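Bivthorpe Automation Help: Research Methods

Wrist camera views and success rates in grasp trials
Posted by Manalum

Our department is preparing to repeat the Cloltasport grasping study, which reports 131 trials with a multi-fingered hand. The paper states that the policy was trained on wrist images alone. Are views in which the robot's own hand fills much of the picture normally kept in the training set, or removed beforehand?

2 replies

Bailly
They should be kept. The policy will meet the same views when it runs, and a filtered set would give a misleading result. We repeated part of the study in September and obtained lower scores on 5 of the 9 objects once such views had been taken out. Please report any filtering in full — the original paper does not.

gripdesk_north
Depends on the camera mount. We crop ours.

Further material from Bailly

1. Wrist view with the fingers extended, a large arm segment across the upper half and strong light behind. Views of this type were retained.
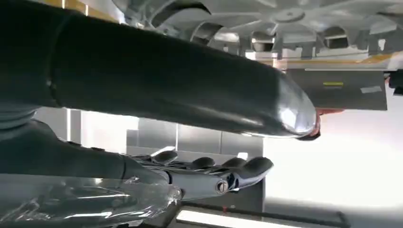 2. Trial sheets may be requested through the Bivthorpe help desk. Kindly state the object set required.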